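**Unit 4 — Brick Bonds and Mortar Joints**
Course handout, Porthorpe Building Studies Program
Instructor: Zsófia Gulyás

Students should read this handout before the Tuesday session and bring it to the yard.

## 4.1 Terms

A *stretcher* is a brick laid with its long, narrow side showing on the face of the wall. A *header* is laid with its short end showing. One horizontal row of bricks, together with its bed of mortar, is a *course*. The vertical joints between bricks in a course are called *head joints*; the horizontal ones are *bed joints*.

## 4.2 Running bond

Running bond consists of stretchers only. Each brick overlaps the one beneath it, in most work by half its length, so that head joints do not line up from one course to the next. The pattern is common in veneer and cavity walls. It does not tie two wythes together, and metal ties must be provided where the drawings call for them.

## 4.3 English and Flemish bond

English bond alternates full courses of headers and stretchers. Flemish bond alternates headers and stretchers within each course. Both require closers near the corners to keep the lap correct. The Brilden warehouse survey, issued in April, contains 26 wall elevations for comparison — sheet 13 shows a change of bond at the second floor.

## 4.4 Mortar color

Mortar covers a considerable share of a wall's face, and its color alters the look of the whole. Light gray joints set off red brick clearly. Darker or matched joints make the surface read as one mass. Sample panels should be left to cure before a color is approved.

## 4.5 Assignment

Draw an outside corner in running bond, six courses high, at a scale of your choice. Label every stretcher and header. Submit the sheet to Room 207.
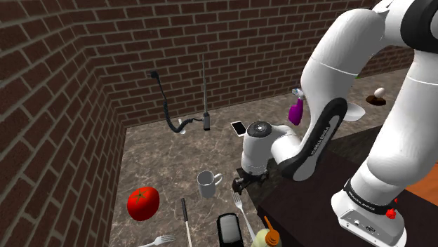
*Fig. 4.1. Red brick in running bond with light gray mortar; two walls meeting at a corner.*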